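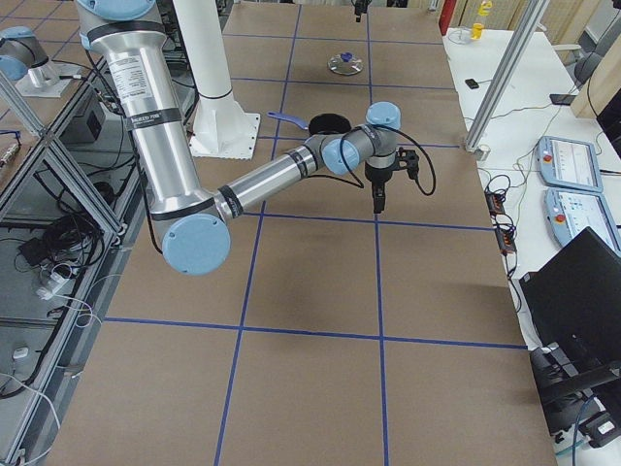

Cardboard

Cardboard is the everyday name for a whole family of stiff papers, and I should say right away that people who make the stuff don't much like the word. I spent nine years in the sample room of a box plant in Nancombe, and Milagros Calimlim, who trained me, would pretend not to hear you if you said "cardboard." You had to say what you meant: containerboard, paperboard, chipboard, and so on. I've gone back to saying cardboard like a normal person, and I'll use it all through this article.

Names and kinds

The brown shipping box is made of corrugated board. It has flat outer sheets, called liners, with a wavy sheet (the medium) glued between them. A cereal box is paperboard, a single thick sheet with no waves in it. The gray stuff on the back of a writing pad is chipboard, pressed from recycled fiber and pretty weak if you get it damp.

Corrugated board comes in a few builds. Single face is one liner and one wavy sheet, and you can roll it up like a rug. Single wall has a liner on both sides and is what most boxes are made from. Double wall and triple wall keep adding layers, and triple wall is strong enough that I've stood on a box of it to change a light bulb. (Don't tell Milagros.)

Flutes

The waves are called flutes, and they're sorted by letter. The letters go A, B, C, E, F, and if you're hoping they run from big to small, sorry! They were named more or less in the order they came along. A is the tallest, C comes next, then B, then E and F, which are so fine you have to look at the edge up close to see them. C is the usual one for shipping boxes. E turns up in things like pizza boxes and small mailers, where you want a smoother face to print on.

Flutes make the board much stiffer in one direction than the other. Take a scrap and bend it along the waves, then across them, and you'll feel it right away. In a regular box the flutes run up and down in the walls, so they work like a row of tiny columns and hold up whatever is stacked on top.

A little history

Pleated paper was patented in England in the 1850s as a liner for tall hats. In 1871 an American patent covered using it to wrap things like bottles and lamp chimneys, and a few years later somebody thought to glue a flat sheet to it so the waves wouldn't stretch out. Boxes made from it took a while to catch on. Railroads were used to wooden crates and often charged shippers more for paper ones, and it took a long fight in the early 1900s before that let up.

The plant where I worked started out much later, in a former feed store, with a secondhand Kuvar slitter that was still running when I left. Gerardo Soriano kept its first order book in his desk. The opening page is an order for 600 egg cases, with the price crossed out and written in again lower.

How it's made

The machine that makes corrugated board is called a corrugator, and it's long. Ours was 251 feet from the paper rolls at one end to the stacker at the other, and walking it to find a splice problem was most of my exercise. Steam softens the medium, and it goes between two big rollers with teeth like gears, which press the waves in. Starch glue goes on the tips of the waves, usually made from corn, and the first liner gets pressed on. The second liner joins farther down the line, and then everything rides over hot plates to set the glue.

After that the board is creased and cut to size. The sheets leave as flat blanks, and a separate machine prints, slots, folds and glues them. If you've ever wondered why new boxes smell faintly like breakfast, I think it's the starch, though Amado Baluyot on second shift always swore it was the ink.

Strength and testing

Look on the bottom flap of a shipping box and you may find a round stamp called a box maker's certificate. It will give either a burst strength, in pounds per square inch, or an edge crush value, in pounds per inch. Burst tells you how hard you have to push on the face before it tears. Edge crush tells you how much load the board takes standing on its edge, so it's more use if you're worried about stacking.

Water is the big enemy. A box that has sat in humid air for a few weeks can lose a large part of its stacking strength and still look fine. We kept a test room at a steady humidity for that reason, and my notebook from there has 2,935 crush readings in it, most of them dull.

Other uses

People do all sorts of things with flat sheets of it. It makes a cheap cover for a table or a floor, it takes tape well, and you can mark it up as much as you like. Gardeners lay it down under mulch to smother weeds. Jonalyn Lagman, from our shipping office, built a whole puppet theater out of double wall for her niece, and it lived through two moves.

Recycling

Cardboard is easy to recycle compared to most packaging. It's soaked and stirred back into pulp, and tape and staples are screened out. The fibers get shorter each time around, so mills mix in some new wood fiber to keep the strength up. Greasy or waxed board is a different matter, and the rules on pizza boxes change from town to town, so check yours.

See also: Kraft paper, Paperboard, Starch glue, Wooden crate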